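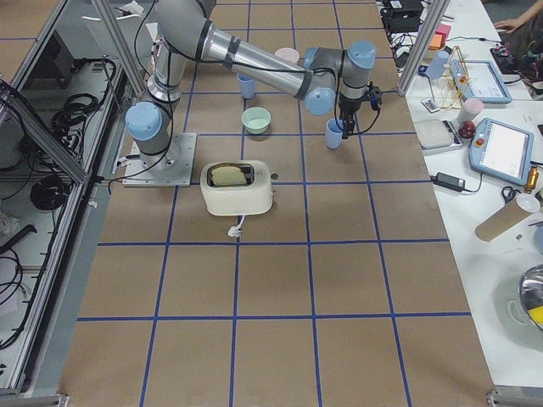 Covering a table with kraft paper takes ten minutes if you do it in the right order and most of an afternoon if you don't. Brown paper, blue tape, done. The tape goes lengthwise and crosswise in straight strips so you end up with a grid of rectangles, and then everything has a place: cups and a bowl up one end, toaster with its bread, the whole lower half left bare to work on. We use it for breakfast things mostly but it does for crafts, potting up, whatever.

What you need

Kraft paper on a roll, the heavier the better. Ours is the Hafstein one, 110 cm wide. Low-tack tape in a colour you can see against brown. Long ruler or a straight bit of wood. Scissors, pencil, damp cloth.

Laying the paper

Wipe the table and let it dry properly. Crumbs show through as little bumps, very annoying later.

Roll the paper out curl side down. Leave it overnight with books on the corners if you can. If not, just pull it tight and get on with it.

Tape one short end underneath. Walk to the other end, pull, tape that. Then the long sides. Don't do all four corners first, you get a wrinkle in the middle and it never comes out.

Anything fixed to the table, cut round it. Slit in from the nearest edge, snip a rough hole, tape the slit shut.

Marking the grid

Pencil ticks along both long edges, 19 cm apart. Smaller than that and a bowl wont sit in one.

Run the tape from tick to tick. Stick one end, hold the roll low, pull it taut and lower it in one go. Press from the middle outwards.

All the lengthwise strips first, then the crosswise ones over the top. If a strip goes wonky lift it straight away, after an hour it takes the paper with it.

Setting things out

Tall things at the back. Bowls open side up so you can chuck things in. Toaster where the flex reaches the socket without crossing the grid, and pull the paper well clear of it before you switch on. Unplug it when you've finished.

Changing it

Ours gets swapped when teh greasy patches join up. February's sheet lasted over 19 days, which is a record. Peel the tape slowly, fold the paper inwards so the crumbs stay put, clean bits go in the recycling.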